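Working with Fur Fabric and Fluffy Trims
Notes for session 2, Soft Materials short course, Gandbridge
Tutor: Hanane Mansour

Hello again! I promised I'd write up what we talked about last time, plus the bits I forgot because we all got carried away stroking the samples. Keep these notes by you when you start your own piece, and scribble on them as much as you like.

First, some words. The pile is the fluffy part, the backing is the knitted or woven cloth it grows out of, and the nap is the direction the pile wants to lie in. If you run your hand over the fabric and it feels smooth, you're going with the nap. If it ruffles up and looks a bit cross with you, you're going against it. I always draw an arrow on the backing in chalk before I do anything else. Costel Hodoroagă, who shares the workroom with me, uses a strip of masking tape with the arrow on it, and I must admit his arrows are still there at the end of the day when mine have rubbed off.

Choosing a colour

Grey is my favourite for beginners, and I know several of you pulled a face when I said so. But a grey pile is hardly ever one grey. You get ash on top where the light falls, charcoal down in the shade, and a silvery look to the tips when the fibres are long. It forgives a wobbly seam too! Solid black hides your stitching but it also hides your mistakes until you get it home, and cream shows every speck of chalk.

Do look at your piece on something plain and pale before you decide. On a patterned cloth you can't see the outline at all, and with long pile the outline is half the character of the thing.

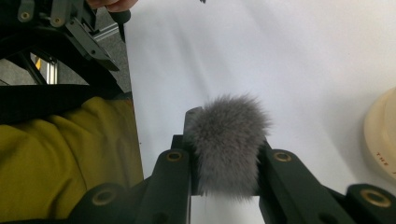 The other thing about outlines is that the shape you cut and the shape you see are two different shapes. A small oval cut from long pile will look a good deal bigger and rounder than your paper template, because the fibres spread out past the edge. So make your template smaller than you think you need. I cut mine, lay it down, fluff it, sulk, and cut another one smaller – you may as well skip straight to the smaller one.

Cutting

Turn the fabric over and cut from the back. Small snips, only the very tips of the scissors, and slide the lower blade along underneath the backing so it parts the pile instead of chopping it. If you cut straight through as you would with cotton, you'll have a blunt fringe all the way round and no amount of brushing will bring it back. A craft knife is fine as well, if you're used to one. Hold the fabric up off the table a little so the blade goes through the backing and nothing else.

Then shake it. Outside, please. The loose fluff gets into tea, eyebrows and other people's sandwiches. In the Gandbridge room we use the bin by the door and go over the tables with a damp cloth afterwards.

Sewing up a small pad

Put the two pieces fluffy sides together and poke the pile inwards with a knitting needle as you pin. Clips hold better than pins on the thicker stuff. Use a small overstitch round the edge, double thread, and leave a gap big enough for one finger. Turn it the right way out, stuff it lightly (much more lightly than you'd think, the pile does a lot of the work) and close the gap with a ladder stitch.

Now the nice part. Go round the whole seam with a blunt needle and tease out the fibres that got trapped. Afterwards you shouldn't be able to find the join at all.

Brushing and looking after it

A soft toothbrush does for short pile. For long pile I use a wide comb, working from the tips towards the backing a bit at a time, exactly as you would with a child's tangled hair. Keep the iron well away! Most fur fabric is synthetic and the ends will frizz and go hard.

If it gets squashed in a drawer, give it a shake and leave it out overnight. Mine live in a shoebox with the lid off.

For next time

Bring one finished pad, any shape, and the scraps you cut away. Costel is bringing his box of trims and we'll look at fixing a pad to a hat, a keyring loop or a slipper. If you've no fabric left, ask me and I'll find you an offcut.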